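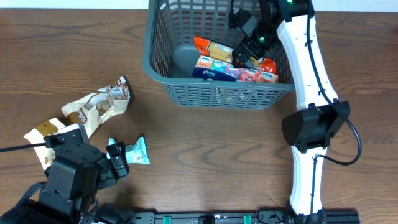
**March 22, 2019, packing bench**

Basket work again today. The question from Mohammed-Awal is still the same: what goes in first, when soft small things and one long stiff thing must share one basket?

Contents: spaghetti, pocket tissues in many colors, and small wrapped goods. The dark gray basket with the slots stays our standard. I like the slots, but the corners of thin wrappers can go into them and then the packet does not come out nicely. Please look at this before lifting anything.

Order tried in the morning: spaghetti flat on the bottom, tissues over it. Result not good. The tissues slide to both sides and the long packet makes a small bridge under them. I repeated it 5 times and had the same trouble in 4.

Order tried after lunch: tissues first, in one group near the middle, spaghetti diagonal and last. Much calmer. The tissue packs hold each other, and the pasta can lean on them. When I carried the basket to the Henora shelf and back, the spaghetti turned a little but stayed on top. I did 7 carries, no packet fell out.

Diagonal is better than straight, I think. When the packet is straight along the wall, it is hard to get a finger behind it. Gunther does not agree. He says straight saves space for a second packet, and he is right if there is a second packet. For the Fanport list there is only one.

Small things to remember:

- The window side of the spaghetti should be up. We can then check for broken strands without taking it out.
- One old tissue pack has an open flap. I put it in the drawer, please do not use it for packing.
- Dark blue tissues are difficult to see against the gray plastic in the evening. Lay them flat and in front.
- The handle notch must face the person who packs.

Petersen asked in December for a written packing order. I will write it when Gunther has tried his way also, 11 carries minimum, same contents.

Still open: does the order change if we put a jar in? I have no jar here. Mohammed-Awal will bring one from the Kiratine box.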